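Unternehmen > Arbeitswelt > Gespräche

Kategorie: Automatisierung & Beschäftigung

Zuletzt aktualisiert: August

„Die Frage nach dem Feierabend kam vor der Frage nach dem Lohn“

Seit dem Frühjahr werden in der Spülküche und in der Teeküche des Betriebs Hosstead der Lavosstead-Gruppe zwei Roboterarme erprobt, die einfache Aufräum- und Reinigungsarbeiten übernehmen sollen. Das Vorhaben trägt intern den Namen Jitent und wird gemeinsam mit dem Ingenieurbüro Ahmadpour durchgeführt. Über die Folgen für die Beschäftigten haben wir mit Fatemeh Moradi gesprochen, der Leiterin der Hauswirtschaft, sowie mit Golshifteh Shokri, die dem Betriebsrat angehört und die Erprobung von Beginn an begleitet hat.

In der Hauswirtschaft am Standort arbeiten 40 Personen, überwiegend in Teilzeit und im Schichtdienst. Zur Mittagszeit werden 700 Essen ausgegeben; die Nacharbeit in den Küchen reicht regelmäßig bis in den späten Nachmittag. Frau Moradi beschreibt die Ausgangslage nüchtern: „Wir hatten über längere Zeit drei Stellen ausgeschrieben und keine davon besetzen können. Die Arbeit blieb liegen oder wurde von denen miterledigt, die ohnehin schon da waren. Vor diesem Hintergrund hat die Bereichsleitung entschieden, eine Erprobung zu beantragen.“

Der Betriebsrat stimmte nach mehreren Beratungen zu, knüpfte die Zustimmung jedoch an Bedingungen. Festgehalten wurde unter anderem, dass während der gesamten Laufzeit keine Stelle mit Verweis auf das Projekt entfallen darf und dass Aufzeichnungen der Anlage nicht zur Beurteilung einzelner Beschäftigter herangezogen werden. „Der zweite Punkt war uns ebenso wichtig wie der erste“, sagt Frau Shokri. „Wer mit Kameras im Arbeitsraum umgeht, muss vorher wissen, wer die Bilder sieht und wann sie gelöscht werden. Die Kolleginnen haben sehr genau nachgefragt.“

In den Informationsveranstaltungen, die der Einführung vorausgingen, seien die Sorgen anders verteilt gewesen als erwartet. „Wir hatten uns auf Fragen zur Vergütung vorbereitet“, berichtet Frau Moradi. „Die Frage nach dem Feierabend kam vor der Frage nach dem Lohn. Wer um 15 Uhr ein Kind abholt, will wissen, ob er bleiben muss, wenn die Anlage steht.“ Inzwischen ist geregelt, dass bei einer Störung die Schichtleitung zuständig ist und eine Verlängerung der Arbeitszeit ausschließlich freiwillig erfolgt.

Für die Erprobung wurden 141 Einzelaufgaben erfasst, vom Abräumen einer Arbeitsfläche bis zum Einräumen von Geschirr. Die Liste entstand gemeinsam mit den Beschäftigten, was nach Auskunft beider Gesprächspartnerinnen mehr Zeit in Anspruch nahm als die technische Einrichtung. Viele Handgriffe waren nie schriftlich festgehalten worden. „Eine Kollegin hat mir erklärt, dass sie beim Abtrocknen von Blechen immer erst die Rückseite nimmt, und warum“, so Frau Moradi. „Das steht in keiner Arbeitsanweisung. Für das Ingenieurbüro war es eine brauchbare Information, für mich ehrlich gesagt auch.“

Aus diesen Gesprächen ist eine neue Tätigkeit entstanden. Drei Beschäftigte wurden zu Anlagenbegleiterinnen geschult. Sie bereiten die Arbeitsbereiche vor, führen den Robotern Abläufe vor und entscheiden, wann ein Versuch abgebrochen wird. Die Schulung fand während der Arbeitszeit statt. Ob die Tätigkeit dauerhaft höher eingruppiert wird, ist zwischen Arbeitgeber und Betriebsrat noch offen. Frau Shokri macht aus ihrer Haltung kein Geheimnis: „Wer eine Maschine anleitet und die Verantwortung dafür trägt, dass niemand zu Schaden kommt, übt keine Hilfstätigkeit aus. Das muss sich in der Entgeltgruppe wiederfinden. Eine Zulage auf Zeit reicht uns nicht.“

Auch die Räume selbst haben sich verändert. Gegenstände erhalten feste Plätze, Laufwege werden freigehalten, Ablagen vor Schichtbeginn geprüft. Nicht alle empfinden das als Gewinn. Einige Beschäftigte hätten den Eindruck geäußert, sie räumten nun der Technik hinterher, räumt Frau Moradi ein. Die Aufgabenverteilung sei daraufhin angepasst worden: Die Vorbereitung gilt seither als eigener Arbeitsschritt und wird im Dienstplan mit Zeit hinterlegt.

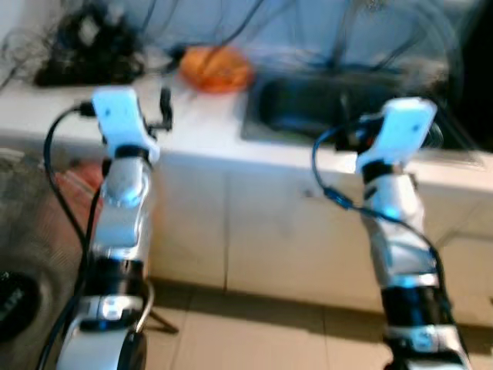 Zu den Leistungen der Anlage äußern sich beide zurückhaltend. Manche Aufgaben gelängen zuverlässig, andere würden weiterhin von Hand erledigt, und das Tempo liege unter dem einer eingearbeiteten Kraft. Eine Entlastung sieht Frau Moradi vor allem bei wiederkehrenden Arbeiten in gebeugter Haltung. Ob sich dies auf die Krankheitstage auswirkt, lasse sich nach der bisherigen Laufzeit nicht beurteilen.

Frau Shokri verweist auf einen weiteren Punkt, der in den Sitzungen des Betriebsrats zunehmend Raum einnimmt. „In der Spülküche wurde immer viel geredet. Wenn eine Person allein mit der Anlage arbeitet, fällt das weg. Wir haben deshalb durchgesetzt, dass die Begleitung stets zu zweit erfolgt. Das kostet Stunden, und die Bereichsleitung hat das zunächst kritisch gesehen.“ Die Regelung gilt vorerst bis zum Ende der Erprobung.

Über eine Ausweitung auf weitere Standorte der Lavosstead-Gruppe ist bislang nicht entschieden. Der Abschlussbericht wird gemeinsam von der Hauswirtschaft, dem Betriebsrat und dem Büro Ahmadpour verfasst und soll vor einer Entscheidung allen Beschäftigten des Bereichs vorgelegt werden.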